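Oficina de molduras regressa em agosto

A associação Kurkosach volta a abrir a oficina de molduras em agosto, na sala do primeiro andar do edifício Ramanauskas. São 4 sessões, sempre às 18h30, e há 22 lugares. Quem já participou pode voltar a inscrever-se, mas a prioridade vai para os novos sócios.

O programa começa pelas medidas e pelo corte em meia-esquadria. Depois vêm a colagem, o acabamento das arestas e a escolha do passe-partout. Na última sessão monta-se o trabalho que cada participante trouxer de casa -- gravura, fotografia ou desenho, até ao formato A3.
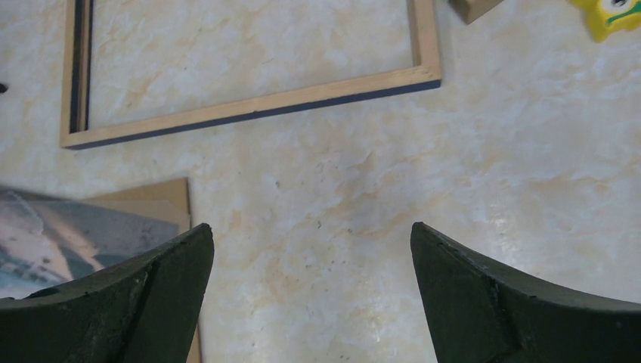
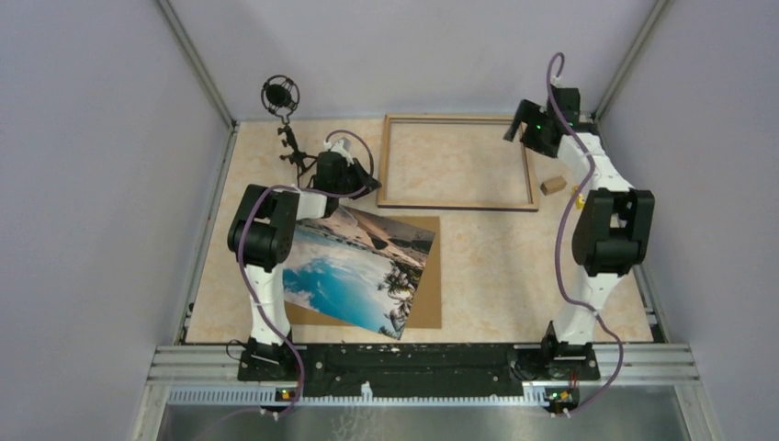
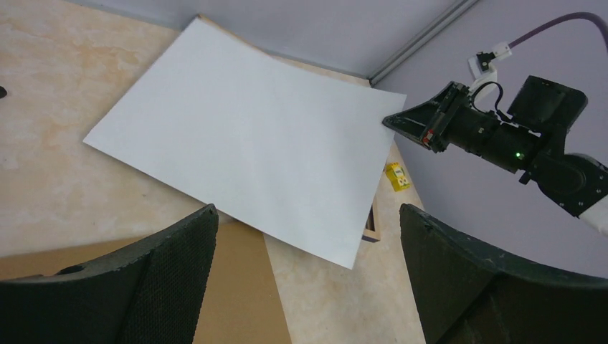 Moldura de madeira clara com friso azul-escuro (primeira imagem) e folha branca lisa sobre o tampo (última).

A inscrição custa 327 coroas e inclui a madeira e a cola. O vidro é pago à parte, na loja Dilesitz, que faz desconto a sócios mediante cartão. Pedimos que as medidas do vidro sejam entregues até à segunda sessão.

As inscrições fazem-se na secretaria, entre as 10h e as 13h. Não aceitamos reservas por telefone.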